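The Jar Problem
Matching canisters promise a calmer kitchen. The flour doesn't seem to care.

There is a shop in Clovthorpe that sells almost nothing but empty containers. I went in on a wet Saturday with a shopping list that said "rice" and came out forty minutes later with no rice and six glass jars. The jars were very handsome. Two of them still have nothing in them.

I'm not alone in this. Decanting, the practice of taking food out of the package it came in and putting it into a package you paid extra for, has gone from a habit of careful bakers to something close to a social duty. Zein, which makes a line of straight-sided pantry jars, sells them in sets of 10, as if every household had exactly that many dry goods worth looking at. Windico sells the shelf risers to stand them on. Indley sells the labels, in a typeface that makes "lentils" look like a law firm.

The case for all this usually comes in two parts. The first is freshness. A good seal does keep out damp and pantry moths, and anyone who has opened a bag of flour and found it moving will not need to be sold on the idea. But a clip and a decent bag will do a lot of the same work, and the glass lets in light, which spices and whole-grain flours don't much like. The prettiest place for a jar is a sunny open shelf. The best place is a dark cupboard, where you can't see how nice it is.

The second part is that you can see what you have. I'd like to believe this one. It works for pasta. It works for black beans. It works a good deal less well for the things most people decant first, the powders and fine grains at the back of the baking shelf. I have salted a rhubarb compote. I have thickened gravy with powdered sugar and served it to my in-laws, who were polite.

Then there is the matter of the bag. The bag had the date on it, and the cooking time, and the line about allergens. All of that goes in the recycling on the day you pour. People who write on the subject tell you to put a strip of tape on the bottom of the jar with the date, and I did it twice, in March, and have not done it since.

Topping up is worse. The jar holds a little less than the bag, always, so you end up with a full jar and a rolled-up bag with two inches of flour in it, and now you are storing flour in two places. Or you pour the new in on top of the old, and somewhere at the bottom is a layer that has been there since you moved in. 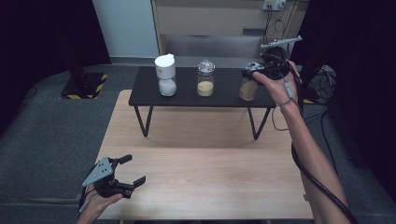
White grains, pale yellow powder, something light brown: I could make a guess at each of these and I wouldn't bake on any of them. A set of lids that don't match does at least give you something to go by.

Ylva Hägglund wrote to tell me I had it backward. Her jars are ugly, she said, saved from pickles and jam, and she has never once mixed them up because no two are the same shape. The sugar lives in the squat one with the dented lid. It was the matching sets that caused the trouble, in her opinion, and she had given hers to her sister.

I think she's mostly right, though it does nothing for the date problem, and I notice that her system only works for her. Ask a houseguest to find the cornstarch.

For now I've kept the jars for coffee, oats and rice, things we get through fast and can't confuse. The flour has gone back in its bag with a clothespin on it. The two empty ones are on top of the fridge, and my husband has started putting batteries in one of them.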